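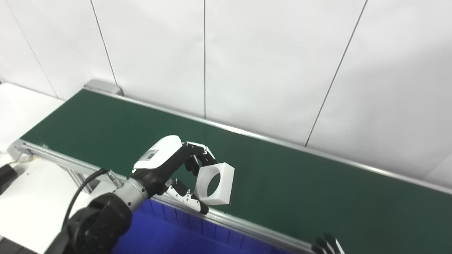 Projects > Marchuk cell > Collection > Pre-session checks

Conveyor cell: pre-session checklist and comments

April
Completed by Nadiia Kobzar, checked by Kuldeep Yadav

Applies to all teleoperated pick sessions at the Skultlow site. Mark each item OK, FAIL or N/A. A FAIL in section 1 stops the session.

1. Cell and guarding

1.1 Emergency stops tested, operator side and belt side: OK
1.2 Belt surface clean, no cuts or lifted edges: OK
1.3 Near and far rails secure along full length: OK
Comment: Two slot nuts on the near rail re-tightened. Recheck after 15 hours of running.
1.4 Bin seated below the near rail and clear of both hands at lowest reach: OK
1.5 Belt speed limited to collection setting: OK

2. Arms and hands

2.1 Cable loop at wrist free through full rotation: OK
Comment: Loop must stay clear of the rail when the hand is low over the belt. Run the wrist to both limits before signing.
2.2 Finger joints move freely, no grit at the knuckles: OK
2.3 Thumb tip wear within limit: FAIL
Comment: Left thumb tip worn on the inner edge. Spare fitted, zero position reset, item retested OK. Order 3 more from Flemham.
2.4 Hand label legible and number matches session sheet: OK

3. Test object

3.1 White square block with round through-hole, faces undamaged: OK
3.2 Pinch grip, fingers over top edge and thumb on lower side, held for 29 seconds over belt: OK
Comment: Slight creep on the first attempt, none after the thumb tip was changed. Do not hook a finger through the hole - it is a separate grasp class and is logged separately.

4. Recording

4.1 Head view shows working hand, block and belt: OK
4.2 Joint and video clocks agree: OK
4.3 Free disk space sufficient for full session: OK
4.4 Failed grasps kept and tagged, not deleted: FAIL
Comment: Previous batch held 392 episodes with no drops tagged. Lukian Pavliuk to review the batch before it goes to training. Operators reminded to tag at the time of the drop.

Outstanding: 1.3 recheck, 2.3 spares, 4.4 review.
Session released with 4.4 open, K. Yadav.

Contact: Kerubo Mohamedi, cell safety | © Nandilham | Back to top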